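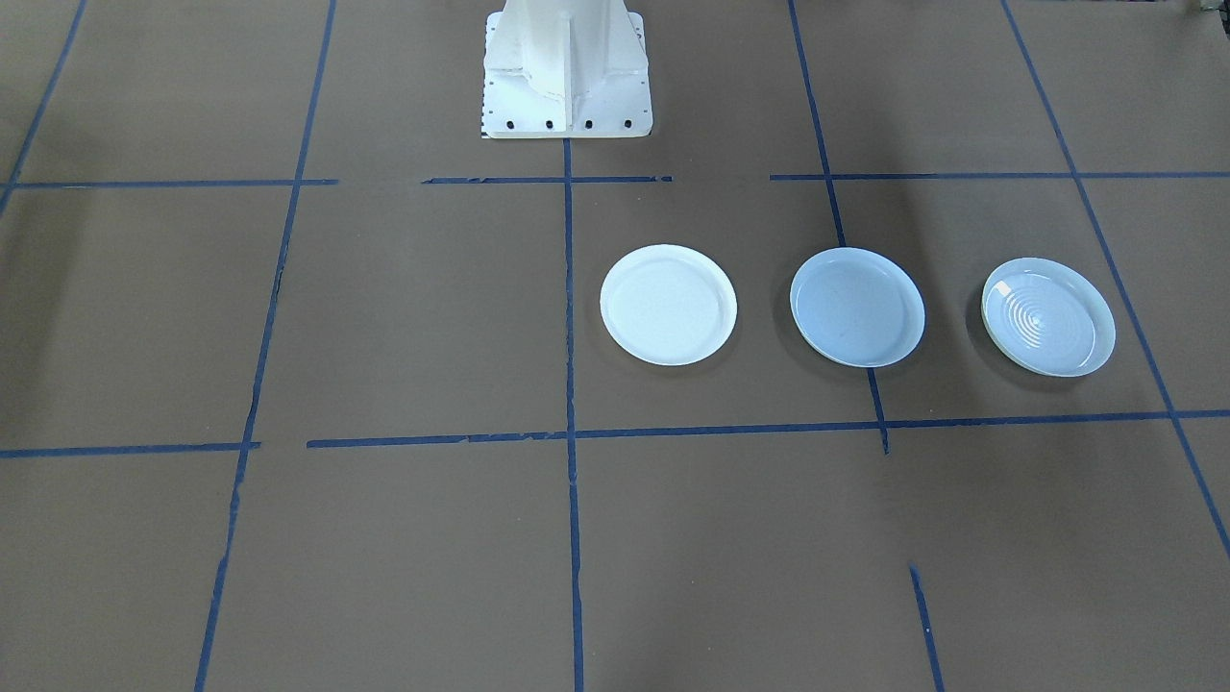

Why would anybody need a robot to move a plate, when I can do it myself in one second? a reader wanted to know after our last page about the robotics club at Trernlow, and it's such a good question that we decided to give it a whole page of its own.

You really can move a plate in one second. You've been practicing since you were tiny, though, and you probably dropped plenty of things along the way (ask whoever had to sweep up!). A robot arm starts out knowing nothing at all about plates. It doesn't know that they are round, or that they can break, or that it's a bad idea to grab one from the middle. Somebody has to teach it, and this fall that somebody is the Trernlow club, which meets after school and calls its project Drunby. The name doesn't stand for anything. They just liked the sound of it.

## Why a plate is hard

Try something for us. Put a plate flat on the table and pick it up using only your thumb and one finger, and keep your wrist as stiff as you can. (Use a plastic plate, please, and ask first.)

Tricky, isn't it? A plate is low and wide, so there isn't much to hold except the rim. If your finger comes in too high, it closes on air. Too low, and it bumps into the table. Now imagine doing that with no feeling in your fingertips, and you'll have a pretty good idea of what the club is up against. Their arm has a gripper with two fingers, which open and close a bit like a pair of kitchen tongs, and one of those fingers has to get over the rim while the other one stays on the outside.

Plates aren't all alike, either. Some are smooth inside and some have rings running around and around, and shiny ones bounce light back in a bright little spot. You know right away that a bright spot is only light. A computer looking through a camera can get quite muddled about it and think that the spot is part of the plate.

## What the blue tape is for

The table is covered in brown paper, and the club stuck blue tape on top to make a grid, something like the squares on a giant game board. The robot doesn't need the tape. The students do! When they want to try the same move again, they need to put the plate back where it was before, and "in the box to the right of the middle line" is a lot easier to follow than "over there a bit."

The boxes came out different sizes, and some of the tape has gotten ragged from being leaned on and picked at. The club talked about pulling it all up and starting over with a ruler, but by then everybody knew the boxes by heart, so the tape stayed.

## How a robot arm practices

Suppose you want to show a friend how to tie a shoe. You could explain it in words, and that would take forever, or you could hold your friend's hands and move them through the steps. The club does something close to the second one. A student steers the arm from the start of the move to the end, while the computer saves what the cameras see and how each joint bends. One trip like that is called a demonstration, or a "demo" if you're in a hurry. After plenty of demos, the computer looks for what they have in common and has a go at moving the arm by itself.

The club has saved 376 demos so far and would like to get to 400 before the Fekete Cup, where teams from other schools bring their own arms and their own ideas. The team from Prerow is working on folding towels, and we hear that it's even worse than plates.
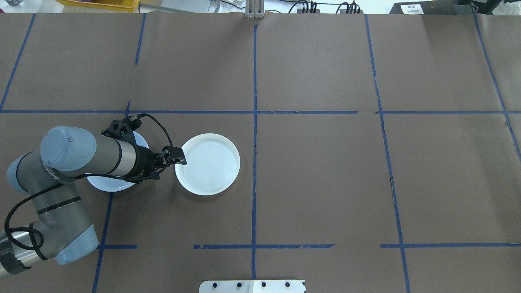

*Fingers at the rim: the gripper reaches toward a plate.*

## When it goes wrong

It goes wrong quite a lot, and that's all right. Sometimes the fingers shut too soon. Sometimes they push the plate along the paper like a hockey puck, and then everyone has to wait while it gets put back in its box. The students write each of these down in a notebook, along with a guess about what happened. Was the plate turned differently? Had somebody switched on another lamp? Did a sleeve get in front of the camera?

Demos where the student made a mess of the steering go in the notebook too, and those have to be taken out before the computer learns from them, or it will copy the mess very faithfully.

## Something to try at home

Ask a grown-up or a friend to be your robot. They close their eyes and can only do what you tell them, one small move at a time: left, right, up, down, open, close. See whether you can get them to pick up a plastic plate by the rim and put it down on a napkin. Then swap places, move the plate, and see if the very same instructions still work.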